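Chapter 7
Planning and Paying for a Robot Cell

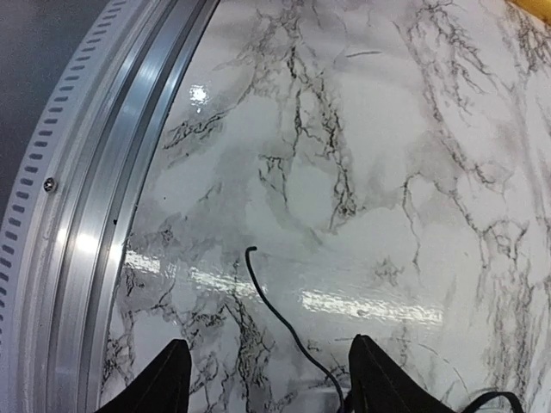
Figure 7.1 Gripper fingers and a thin black cable over a glossy marble-patterned surface, seen from the wrist.

Most first-time buyers start with the arm. They compare reach and payload, collect three quotes, and pick the one in the middle. Then the arm arrives and the spending begins. Fingers, cables, mounts, a controller shelf, lighting, guarding, and the hours of the person who makes it all run can easily cost more than the arm did.

This chapter is about the budget you write before you talk to a vendor. It covers the full list of equipment, the order in which to buy it, and the money to hold back for changes. Chapter 8 takes up leasing and service contracts.

Look at the surface in Figure 7.1 as a planner would. It is shiny, and the overhead lights leave bright bands of glare that wash out part of the pattern. The pattern itself is full of thin dark lines, and the cable is a thin dark line too. A buyer who priced the camera from its resolution alone would have left out two items: diffused lighting and time for testing on the real surface. Both belong in the first draft of the budget.

7.1 A Small Plant Makes a List

Trollbridge finishes decorative panels and metal trim. Its production manager, Wanpen Ongart, wanted one arm to pick up and place short lengths of cable at a bench. Her first request was a single line: one arm, one gripper. Erzsébet Orbán in purchasing sent it back and asked for every item that would have to be on the floor on the first day of work.

The second list ran to four pages. It included spare fingertips at 86 dollars a pair, a wrist camera bracket at 258 dollars, and a set of diffuser panels at 330 dollars. None of these is a large sum. Still, each has its own lead time, and the brackets were not due until January - a month after the arm.

Ongart also added 300 hours of staff time for setup and trials. Orbán entered those hours at the shop rate and put them on the same sheet as the hardware, so that the total could be compared with an outside integrator's bid.

Before reading on, write your own list for a task you know well. Give each item a price, a lead time, and the name of the person who will order it. You will use the list again in Section 7.3, where we sort purchases by delivery date.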